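Oksanen Cell: Setup and Care FAQ

Answers for everyone who looks after the two-arm takeout packing cell at Evach, Braltenstead. If your question is missing, ask Vilho Väisänen. He built most of the cell and loves talking about it.

What should I do first thing in the morning?
Power up the left arm, wait for its green light, then power up the right. Send both arms home with the table clear. It takes a couple of minutes and it's a lovely thing to watch with a coffee in your hand (outside the guard line, please!).

Why do we start the arms one at a time?
They share a supply, and the controller gets confused if both ask for an address at once. If that happens, switch off, count to 17 and start over.

How do I lay out the table?
Bag near the middle, open side up. Straws and carriers go toward the back, lids to the left. You don't need a ruler. Ever, our planning software, looks for each item before it moves, so a few inches either way is fine.
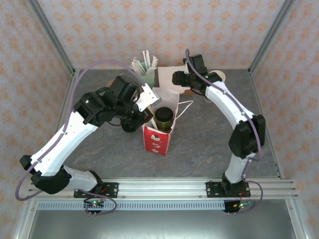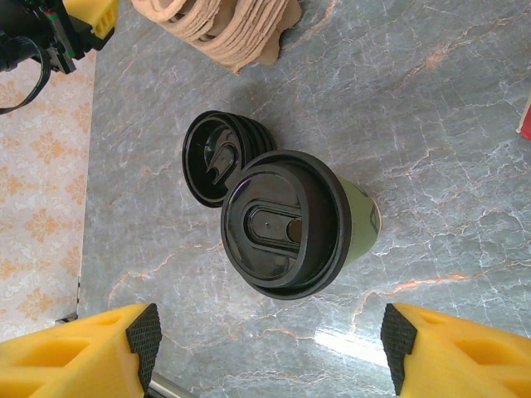
Do the items have to be in the same spot every time?
No, and please don't try! Move things around between runs. We used to tape outlines on the table, and the arms got very good at the tape and not much else.

How do I clean the grip pads?
Damp lint-free cloth, then a dry one. Work along the pattern on the pad and get into the corners, where paper dust collects. No alcohol on the pads – it makes them slick within a week. Swap both pads on a gripper together, even if only one looks worn.

How often do the finger screws need checking?
Every 400 cycles. Ever puts a note on the screen when it's time. Snug is enough, as the fingers are printed and will crack if you lean on the driver.

One arm stops halfway through a reach. What now?
Nine times out of ten it's the cable. Hit stop, support the forearm with one hand, and check that the cable still has a free loop at the elbow. If it has pulled tight, open the clip, feed some slack through and close it again. Then home that arm by itself before you run the pair.

Can I slide an arm along the front rail?
Yes, and it's one of the best parts of the design. Power off, loosen the mounting plate, slide, tighten. You can shift a base up to 5 inches before the arms need a new calibration. Write the new position in the log.

How long does calibration take?
17 minutes if you leave the lights alone. Glare on the tabletop is the usual reason it fails, so dim the overhead lamp a notch and try again.

Who orders spare pads and clips?
Put them on the list by the door before Thursday. Fingers we print ourselves, so just tell Vilho which side you need.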